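Gravity racks and small robot arms: setup notes from the Dreltdale shared workshop

These notes cover the parts-picking build: a used arm on a wheeled base, a gravity-flow rack, and a set of plastic bins. Most of them apply to any rack that feeds an automated picker, and a good number apply to a rack you pick from by hand. Last revised 9th September.

Slope

Set the slope with a full bin and check it with an empty one. An empty bin is the harder case. It has too little weight to turn a sticky roller, and it will hang halfway down the lane while the controller waits for it. We start low and raise the rear of the shelf one hole in the upright at a time until an empty bin travels the whole lane from a gentle release. Then stop. More slope than that makes the full bins arrive hard, and small parts climb the front wall.

Move both rear corners by the same number of holes before you load anything. A shelf that is one hole out on one side steers every bin into the rail.

Rollers

Spin each roller by hand before installing the lane. A roller that stops immediately has grit in the end bearing or a bent axle. Wipe with a dry cloth; oil collects sawdust and in a mixed workshop it will be paste by December. Dry graphite is acceptable on the axle ends.

If a roller squeaks but turns freely, leave it.

Bins

Use one bin size per lane. Mixed sizes in the same lane shift the pick point, and the arm has no way to know unless you give it one. Larger bins go in a lane of their own with a separate pick position saved in the program.

Choose a solid color with some contrast against the shelf. Blue against bare steel has given us the fewest missed edges. Clear bins were a failure in every light we tried.

Keep loose items off the rims. Bags, rags and tags that hang over the front edge change the outline the vision software is looking for, and they can be pulled into the lane by the next bin.

Stops and sensors

The front stop should catch the bin at two points, near the corners. A single center stop lets the bin pivot. Ours are cut from angle and bolted through the existing holes in the rail, with a strip of rubber on the contact face.

Katsuhiko Aoki wired the lane sensors and recommends a delay between "bin present" and "start pick." We use 614 milliseconds. That figure came from watching a full bin settle and then adding margin, so measure your own.

Floor and base position

A painted concrete or epoxy floor is slicker than it looks under small wheels. Lock all wheels, then push the base sideways at shoulder height. If it moves, add rubber pads or drop it onto leveling feet. Ikechukwu Jibrin made screw-down feet from M10 bolts and they have held position since.

Leave 30 inches clear on the loading side — more if two people restock together. Mark the boundary on the floor with paint or a wide tape and keep the base inside it. Tape edges lift where carts cross; paint takes longer and lasts.

Overhead lights reflect off a glossy floor and can be read as an edge by a low-mounted camera. Tilt the camera up a few degrees or crop the lower part of its view in software before you start changing thresholds.

Speed

Run at 37 percent for the first full session with a new lane layout. The arm will tolerate more, but a collision at that speed costs a bin and a collision at full speed costs a wrist joint. Keep the stop button on the loading side, on a cable long enough to reach the far end of the rack.

Restocking by hand

Load from the rear only. Reaching in from the front puts your forearm in the pick zone and knocks the stops out of line. Pause the program first, every time, including for one bin.

Viktória Kerekes keeps the lane sheet on a clipboard at the loading end. If you swap the contents of a lane, write it down there and then change it in the program, in that order.

Known problems

Bins drift toward the left rail on the middle shelf when lightly loaded. A thin guide strip along the lane is on the list.

The perforated uprights loosen with vibration. Check the bolts monthly with a wrench. Thread locker works, but you will regret it at the next height change. 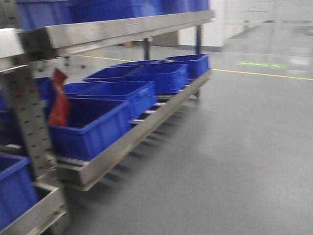 Middle shelf with bins on the slope, rollers underneath.

Related tips
Cutting angle stock without a chop saw
Labels that stay on plastic bins
Cable routing for a rolling base
Choosing casters for a smooth floor
Cleaning sawdust out of bearings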